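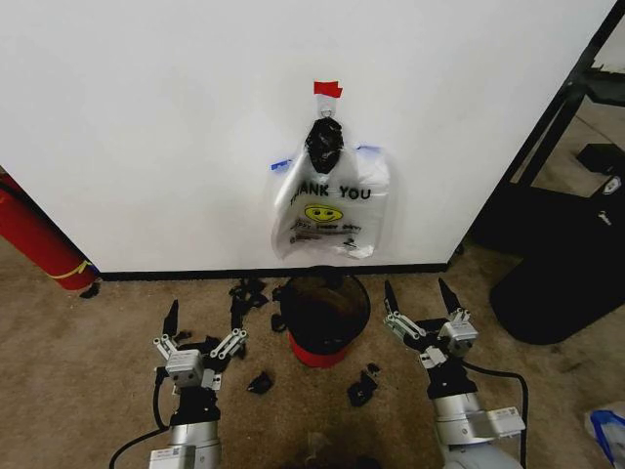
I have been trying to work out when loyalty schemes stopped being a small kindness and turned into a second job. The corner shop my parents used gave you a bag and said thanks, and that was the whole relationship. A plastic bag with THANK YOU printed in bold black capitals and a yellow smiley face under it asks for no email address. The Lemum app wants my birthday.

I joined in September, when the nearest branch changed hands, and by 23rd May I had 3,577 points. It sounds like a lot. I went through the terms over a cup of tea and found it would get me roughly the price of a decent sandwich, provided I spent it in one go and not on bread, milk or anything already reduced. Another 720 points had lapsed while I wasn't looking. There was an email, apparently.

My friend Kittipong Thepsuriya thinks I'm being mean about it. He collects with Lemum and with Drestance, and says he'd be buying the washing powder anyway. Would he, though? He has 10 boxes of it. I've seen the cupboard.

What bothers me more is the member price. The coffee I buy used to be one price for everybody. Now there's a higher one on the shelf and the old one in yellow underneath, for people with the app, and I'm meant to feel I have won something. I can't prove the higher price was put there to make the lower one look good — I'd just like to see someone from Lemum explain it with a straight face.

I deleted the app last night. It asked me three times if I was sure, then offered me double points on cat food. I haven't got a cat.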